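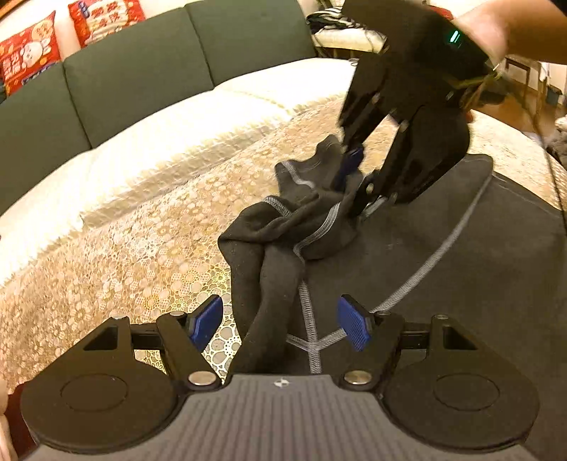

Reshma Mahlangu asked last time why bother folding a hoodie at all, it just comes undone in the drawer. Fair. Mine did too until I started tucking the hood in. So, quick how-to. Takes 4 minutes the first time, way less after.

Clear a flat spot. Bed, table, whatever.

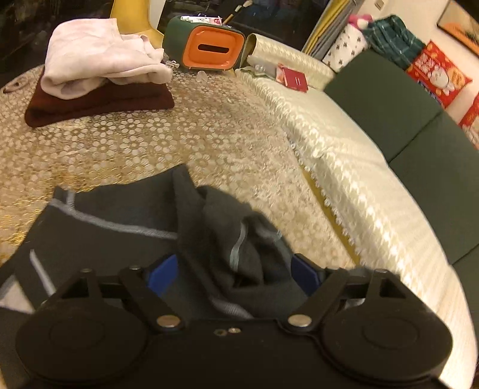
Socks and small stuff first, get them out of the way, then the big fleece. Start with it bunched up, no problem, just find the edges. On dark gray fleece I look for the light gray trim – follow it with your fingers till you hit a corner, then shake the whole thing out. Towels go in there own stack.

Lay it front up, smooth it from the middle out. Pull both sleeves straight to the sides. Zipper flat, no bumps. Then bring the hood down over the chest,

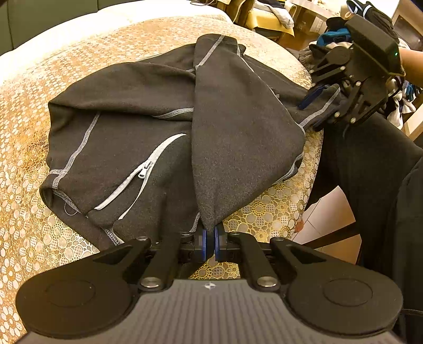

and press the air out of it with your palm. Sleeves in next, one over the other. Sides to the middle. Fold up from the hem in thirds, then tuck the last bit into the hood so it holds. Thick ones want a second press.

Bheki Coetzee rolls his instead – also fine, takes more room tho.
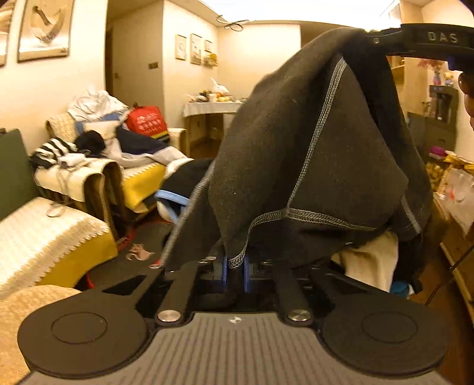 Dark cloth, gray seams, held up by the top.

Loose threads: snip, dont pull. Shirts next time.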